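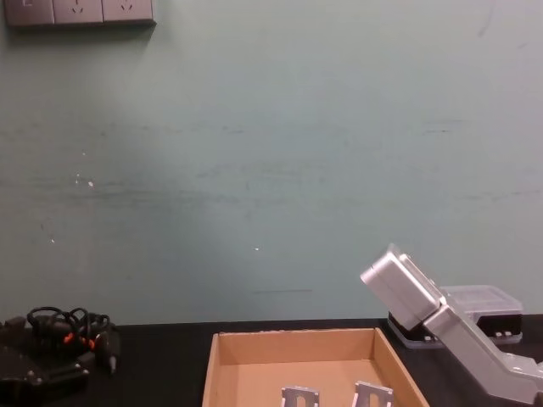
A Place for Small Parts: Roos Lambrechts on the Packing Bench

Published 10 October 2019

Roos Lambrechts joined the Stuvon parts service in Burum 21 years ago as an assistant in the stockroom. She now directs the packing section, which prepares small metal fittings for repair workshops, schools and public buildings throughout the region. In April, the section completed a review of its benches and containers, the first to be carried out since the service moved to its present premises. The Stuvon newsletter spoke with Ms. Lambrechts about the results of that review and about the container on which most of the work depends.

"The cardboard tray is the oldest thing we use," she said. "When I started, we already had trays of this type. The shelving has been replaced, the labels have been replaced, and the order forms have changed more times than I can remember. The tray has stayed."

The review considered several alternatives, including divided plastic boxes and fabric pouches. The plastic boxes were tested for one season and withdrawn. According to Ms. Lambrechts, the dividers were too narrow for brackets, and packers lost time turning parts to make them fit. The pouches were lighter and cheaper to store, but their contents could not be checked without being emptied onto the bench.

"A bracket should be visible from the moment it is put down until the moment the order is closed," she said. "With low sides and no lid, you can look across from your chair and see what is there. You can also get your fingers under the part. It sounds like a minor point until you have spent an afternoon picking flat metal out of a deep box."

Trays are delivered to Burum in lots of 800 and are used repeatedly until the corners soften. Ms. Lambrechts asks packers to set aside any tray whose floor has begun to bow, as small parts then slide together in the middle and scratch one another. Retired trays are cut down and used as layers between finished orders.

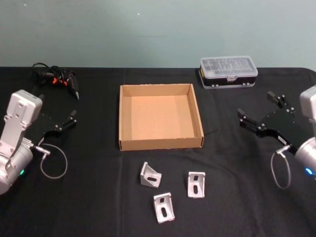

The surface of the bench received as much attention in the review as the container. Bare tabletops had been standard in the section for many years, and complaints about noise and about parts skidding toward the edge were common. The section now favors a dark cloth. Against black fabric, the light brown of an open tray stands out clearly even before anything has been placed in it, and a silver part that misses the tray is easily found. Ms. Lambrechts acknowledged that the same cannot be said for everything kept on a bench. Black cables lying in a tangle toward the back corner would be hard to make out on such a cloth without their small orange parts. "I would prefer every cord to be coiled and tied," she said. "I have put that in writing twice, and I expect I will do so again."

The cloth has its critics within the section. Geert Geerts, who oversees returns, submitted a written objection during the review in which he argued that fabric wrinkles under a tray and leaves it standing unevenly. Ms. Lambrechts accepts the point in part. Packers are now instructed to smooth the center of the cloth at the start of each shift and to leave the corners as they are.

"Geert is correct that a wrinkle under the tray is a nuisance," she said. "A wrinkle at the corner of the table troubles no one except me."

The section has also changed the order in which a bench is set up. The cloth is laid first, then the tray is centered on it, and only then are parts brought over from the shelves. Under the earlier practice, parts often arrived before the container did, and they were set down wherever there was space.

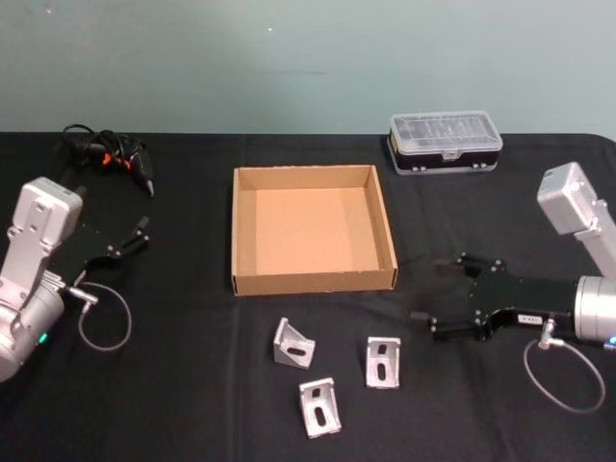

New staff learn this sequence on their first morning. Amber Dewulf, who completed her training in the spring, described it as the part of the work that she had expected to matter least. "I thought the skill would be in knowing the fittings," she said. "Most of my first week was spent learning where to put things down."

The next subject for the section is labeling. Orders for the Sutherland depot are packed 64 to a pallet, and the present labels, which are attached to the outer side of each tray, cannot be read once the pallet has been wrapped. Kanokwan Wannasri of the dispatch office has proposed a folded label that would sit over the rim. Ms. Lambrechts supports a trial, provided that the label does not cover the contents.

Asked whether she expects the cardboard tray to survive another review, she replied that she would defend it again if required. "It costs very little, it can be repaired with tape, and everyone here knows how to use one," she said. "Someone may bring me a better container, and I will look at it. I will want to see it with brackets in it first."

Questions about the review may be addressed to the packing section at Burum. Copies of the revised bench instructions are available from the dispatch office.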